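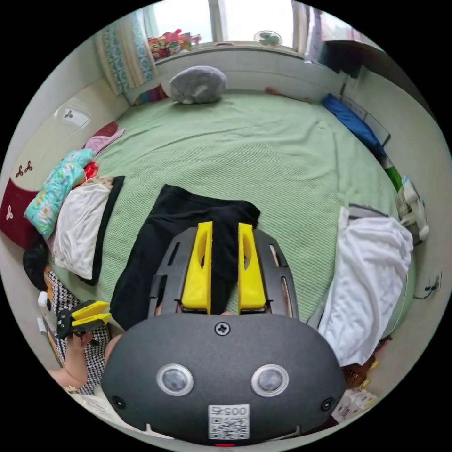

Open Day at the Prarnthorpe Blanket Mill

By Seraina Sutter
Thursday, July 28, 2022

Home | Visits | Fibers | Finishing | Contact

The Prarnthorpe mill opens its weaving and finishing floors to the public on one day each July. I joined the morning tour, which covers the yarn store, the loom hall, and the wet finishing line. Groups are small and ear protection is handed out at the gate.

The yarn store holds combed cotton on cones, sorted by lot. Lots are never mixed within a warp. A slight difference in dye uptake that is invisible on the cone shows as a stripe once the cloth is washed.

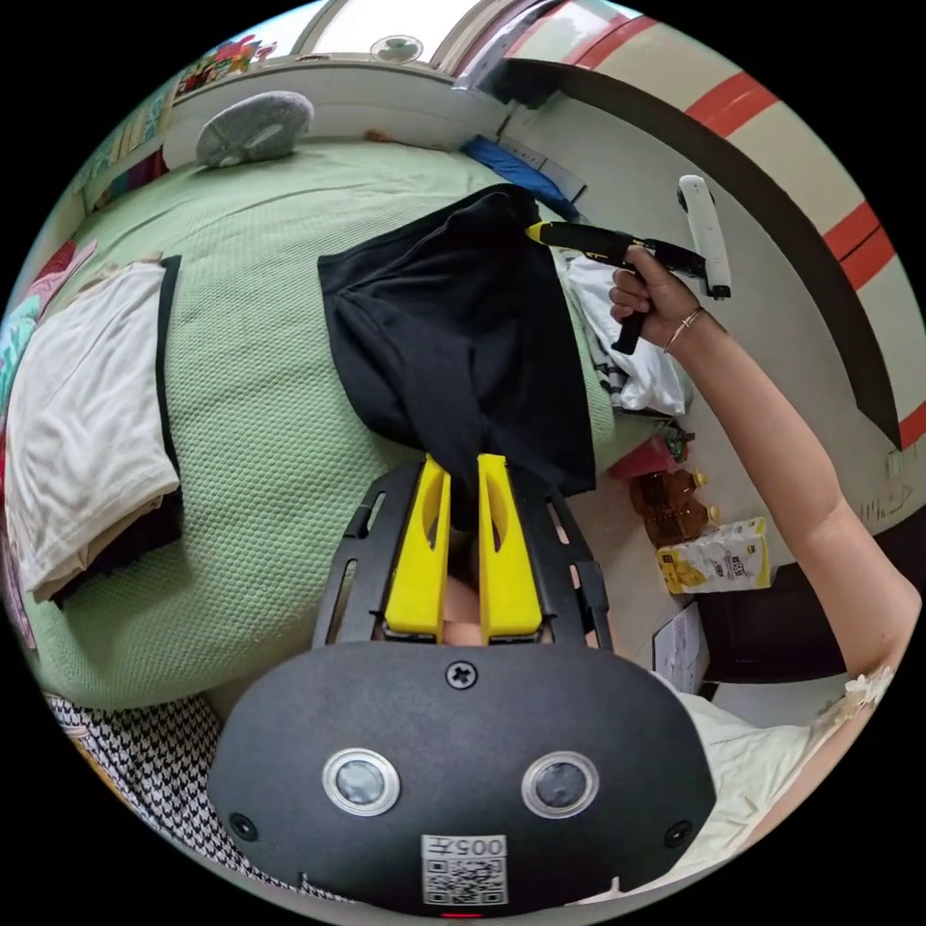

Waffle weave depends on long floats in both directions. On the loom the cloth is nearly flat. The cells form only when tension is released and the cloth is washed, at which point the floats contract and pull the ridges up. The mill therefore weaves wide and allows for heavy shrinkage — the guide would not give the percentage.

The loom hall runs rapier looms, with warps of 384 ends used for sample work on a narrow machine near the door. That machine was stopped for a beam change during our visit, so the harness could be studied at close range.
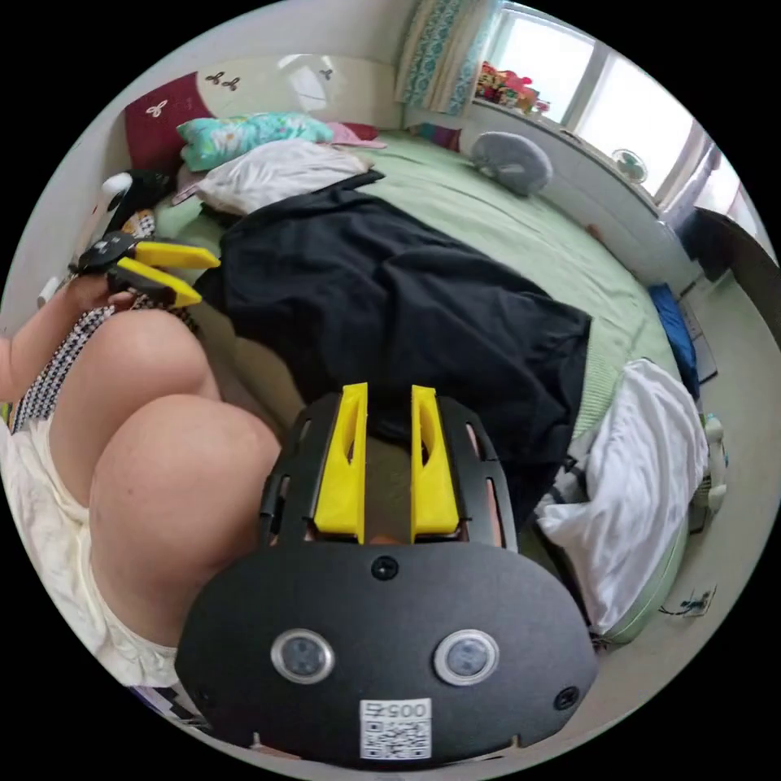 Pale green bedding in use, with a black garment laid out on it.

Finishing takes place in a separate building. The cloth passes through a Trorix washer and then a relaxed dryer, where it travels on a belt without side tension. A stenter would pull the cells flat again. Samples are weighed after conditioning, and Kaufmann, the mill's outside laboratory, checks dimensional change on every new construction.

The seconds shop is next to the exit. Faults are marked with a thread at the selvage, mostly broken picks and small oil marks.

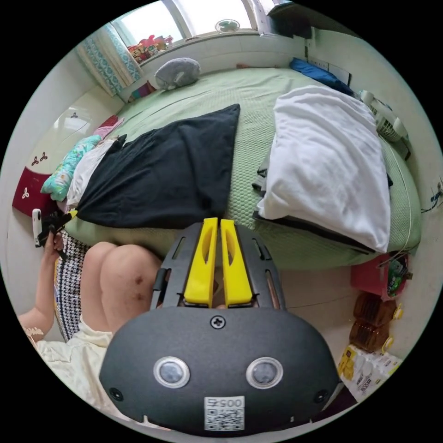 Can a waffle blanket be ironed?
The mill advises against it. Pressing flattens the ridges, and they come back only partly at the next wash.

The tour lasts 92 minutes, including the walk between buildings. Parking is on the Hendanlow side.

Comments (3)

millgate_ron: Was the old piece-dye house open? It was locked when I went.

Seraina Sutter: Closed again. The guide said the floor is being relaid.

T. Weft: Good note on the relaxed dryer. Ours came off a stenter and never had any depth to it.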